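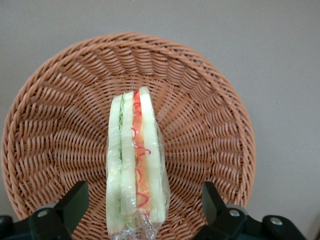 Figure 4.1 A wrapped sandwich standing in a round woven basket.

Chapter 4
Packing and Holding Cold Sandwiches

In this chapter you will learn to:
Choose a wrap that suits the bread and the filling
Wrap and label a cut sandwich
Set up a counter basket for service
Decide when a sandwich has to come off display

Key terms: cling film, cut face, holding time, display stock, back stock

Most sandwiches sold in a small café are made well before anyone eats them. The cook may build them at 7 a.m. and the customer may open one at noon. Between those two points the bread is drying out, the filling is giving up moisture, and the whole thing is being picked up and set down several times. Chapter 3 dealt with spreads and fillings. This chapter picks up after the last cut has been made.

Look again at Figure 4.1. The sandwich has three layers of bread and is wrapped in clear film. It stands upright on its cut edge. A sandwich placed this way takes up little room in a basket, and a customer can lift it out by the sides. The drawback is that all the weight rests on one edge, so a soft or heavily filled sandwich can slump. Triple-layer sandwiches hold up fairly well if the filling is thin and spread right to the corners. With thick fillings, such as egg salad, it is safer to lay the halves flat.

Why wrap at all?

Bread goes dry at the surface first. A slice of white bread left uncovered on a counter will feel stiff at the edges long before the middle changes. Film slows this down by holding moisture near the bread. It also keeps hands, dust and the smell of other foods away from it.

Film has its limits. It does not keep food cold, and it does nothing to stop a wet filling from soaking into the crumb. Tomato is the usual problem. Drain it on paper, and put a layer of butter or cheese between it and the bread.

A wrap that is too tight squeezes the filling out at the cut face. One that is too loose lets air move around inside and leaves a bulky tail of film to tuck away. Aim for film that touches the bread on all sides without pressing into it - you will practice this in Exercise 4.2.

A case to follow: Girnetti

Several examples in this chapter come from Girnetti, a lunch counter in Flurville with 25 seats and a busy take-out trade. The kitchen makes its cold sandwiches in two batches, one before opening and a smaller one late in the morning. Back stock stays in the refrigerator. Only a few sandwiches are put out at a time, in woven baskets beside the register, and the baskets are refilled as they sell.

When the counter first opened, the whole morning batch went out at once. The baskets looked generous, but by lunch the sandwiches at the bottom were warm and crushed, and about 5 a day were thrown away. Changing to small refills meant more walking for the staff and far less waste. We will return to the figures in Section 4.3.

Baskets, trays and boards

Woven baskets are light and look good on a counter. They are also harder to clean than a smooth tray, as crumbs settle into the gaps in the weave. Only wrapped food should go straight into one. For unwrapped rolls, use a clean liner and change it at every refill.

Before you read on

Find a packed sandwich at home or in a shop. Note how it is wrapped, which side it rests on, and whether the label can be read without picking it up. Bring your notes to class for the discussion at the end of Section 4.1.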